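Listening bench notebook, January, evening

Picked up where I left off with the Plovham. For anyone leafing back through this: it's the little portable speaker with the fabric wrap, and I'm trying to decide whether it deserves to sit next to the Tander on our shelf of keepers. The Tander is older and uglier and I love it, so I'm trying very hard to be fair here.

Charged both overnight and paired the Plovham first. It connected right away this time (last time it sulked until I made the tablet forget it). Set the volume at 50 on the tablet and left it there, then used the speaker's own buttons to match the two by ear. I know, I know, the meter. The meter is out of batteries and I wanted to get going.

Started with solo piano. The Plovham is sweet up top and really pretty with quiet playing, but the left hand goes soft and woolly. Moved it off the shelf and onto the bench, and the wool mostly went away! So a good part of what I was complaining about last time was the shelf. I've crossed out that paragraph in the earlier entry but left it readable. 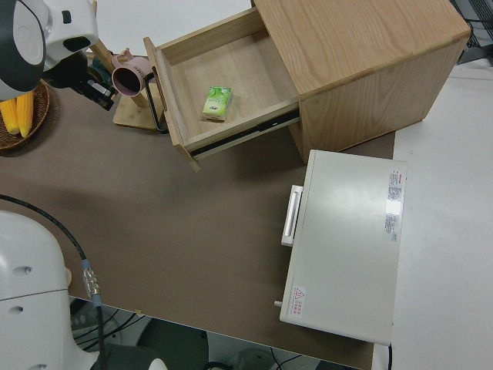

Wooden cabinet, drawer open, tissue packet inside.

Next up, voices. I used the same spoken word recording I use for everything, the one with the man reading the train timetable, and the Plovham was the clear winner. You can hear him breathe. On the Tander he sounds like he's reading through a scarf. I played it 2 more times with the order swapped so I wouldn't just be voting for whichever came last, and I still liked the Plovham better.

Then drums, and the whole thing flipped. Turn the Plovham up past three quarters and it starts squashing everything, so the kick and the snare come out the same size. The Tander just gets louder. It buzzes a bit at the top (that loose grille again, somebody please find me the small screwdriver) but the music keeps its shape.

Tried the companion app too, which is called Akolgo and wants an account before it will show you a bass slider. Made one under the shared bench email. The bass slider is fine. There's also a "room" setting with 4 choices and I could only hear a difference between two of them. Firmware updated itself while I was poking around, and the build number now reads 2682. I'm writing it down in case the sound changes and we start arguing about it.

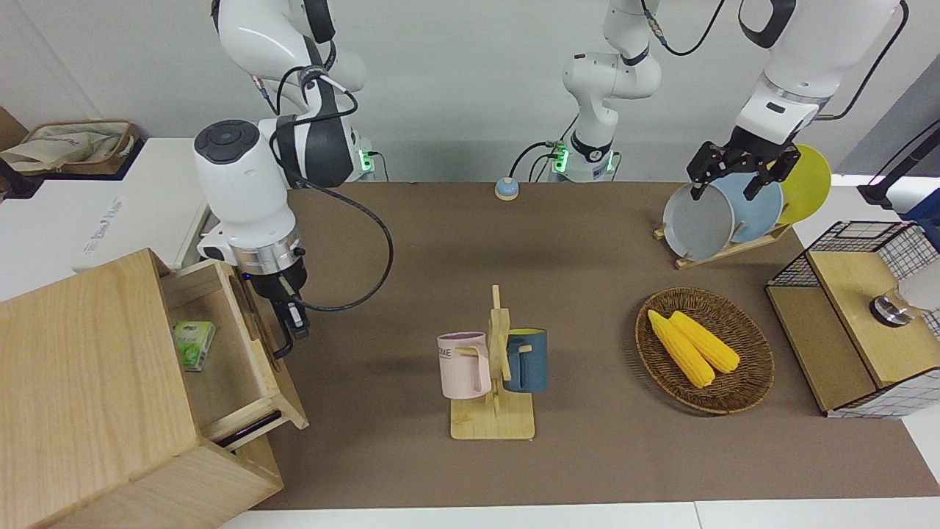 After the update I went back to the piano to be safe, and the left hand sounded the same to me as before. If anything the startup chime is louder, which I could have done without. It's a horrible chime, three notes going up like a game show, and I couldn't find any way to turn it off in the app.

Also tried the Ilitz cable for the wired input. Crackles when you touch the plug. The old gray cable doesn't crackle, so it's the cable and the speaker's socket is fine. Put a piece of tape on the Ilitz one so it doesn't get mixed back in with the good ones.

Still to do: batteries for the meter, then repeat the loud drum test with levels matched properly. I want to run the Plovham down from full as well and see how long it lasts at the 50 setting. And try it outdoors if it ever stops raining.

For now the Tander keeps its spot.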